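Project Report: Teaching an Arm to Clear a Sink
Robotics Elective, October 2024

Our team spent September promising to automate the dishes. We named the controller Drillerar, which took one meeting, and then tried to make it put fruit in a drying rack, which took the rest of the term. Gilchrist Lab gave us 300 simulated runs and no real kitchen — wise of them.

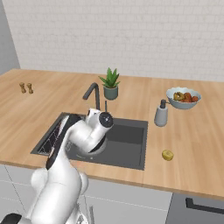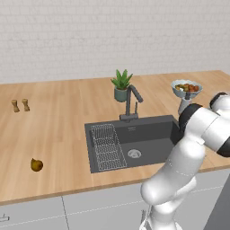
Grasping was the easy part on paper. Drillerar picks a target, plans a path and closes the gripper, and in our first batch it managed this 2 times before the planner gave up. Most of the trouble came from reach. The faucet stands right behind the basin, so any path that swings the wrist in over the back rim has to steer around it. We added a keep-out zone there, made it too big, and locked ourselves out of half the sink for 5 days.

With the zone trimmed, we finished all 300 runs. Six ended with the arm folded up against its own joint limits, looking thoughtful. We logged those as "planner timeout" and lost a point for tone.

Still to do: slower approach speeds, a better grasp score for round things, and a README that matches the code.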